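Choosing between wedge fingertips and soft pads for garment handling

Our department is preparing a comparison of end effectors for a two-arm folding and bagging cell. The arms have already been selected. The remaining decision concerns the fingertips, and whether a wrist camera should be fitted to both arms or to one only. The items are ordinary clothing, most of it dark, together with clear plastic bags. Two candidate sets are under review: the rigid black wedge tips supplied by Biltent and a silicone pad set from Leite. We would be grateful for advice from any group that has tested rigid tips on layered fabric, in particular where a black garment lies on top of another dark one. Our trial period closes in October, and the purchasing office requires a written recommendation before then.

Posted by: Test Engineering, Skuvwood

The wedge tips are a reasonable choice for layered clothing, provided that the approach angle is kept shallow. The wrist view above is typical of the material we handle: a folded black shirt resting on a pinstriped garment, with a translucent white bag beside them. The two fingers come in from different sides, and the shirt offers very little contrast except at the buttons and the label inside the collar. In our comparison the rigid tips slid under a single layer more often than the pads did. Over 213 attempts, the wedge tips picked up the top garment alone in 67 percent of cases, and the pads in 60 percent. That difference is modest, and I would not base a purchase on it alone. The pads left fewer marks on light fabrics and were more forgiving when the height estimate was wrong.
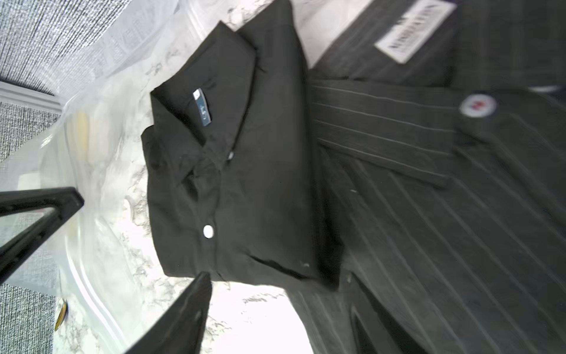
Ákos Erdős
Senior Technician, Kolus Handling Laboratory

With regard to cameras, I recommend one on each wrist if the budget permits. A fixed camera gives a good account of the whole table, but it loses the near edge of a garment as soon as a forearm passes over it. The wrist camera keeps that edge in view until the fingers close. Please note that clear bags produce strong reflections at close range. We reduced the exposure on the wrist cameras and left the fixed camera unchanged.

If your controller allows separate force limits for each gripper, set them separately. We lost several afternoons to a shared limit that suited the bag and did not suit the cloth.

Reply from Roel Cuypers
Automation Coordinator

I agree with the previous reply in most respects, but the questioner should consider the two-arm case with more care. The results from one gripper working alone did not carry over when we ran both arms toward the middle of the table. The space between the wrists becomes very small at that point, and the wider body of a gripper matters more than the shape of its tips.

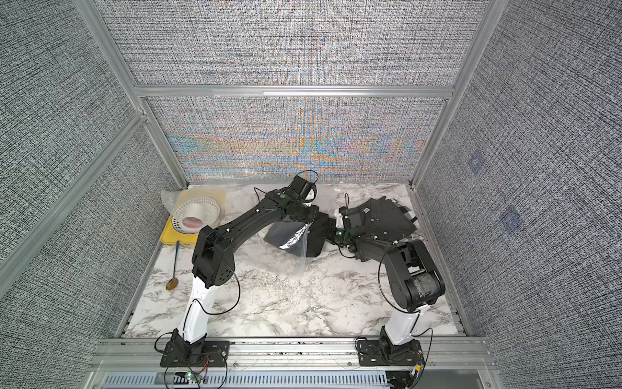

For this reason we now measure clearance with a garment already held, and with the cloth hanging as it would in normal work. Fabric that drapes over a forearm can hide a joint from the fixed camera and can also catch on a cable. Cables should be secured along the link wherever the manufacturer permits it. We also keep a handover distance of about 12 centimeters between the wrists in the motion planner, and reduce it only for a specific test.

A patterned tabletop is a further point to check. Gray veining on a white surface was at times read as the edge of a bag by our segmentation software. A plain mat would remove the difficulty, although the results would then apply only to a plain mat.

Additional reply from Test Engineering, Skuvwood

Thank you to both contributors. We will repeat the pad trials with separate force limits and will request a second wrist camera for the remaining period.

Contact the moderators | Copyright Community Help Pages | Back to top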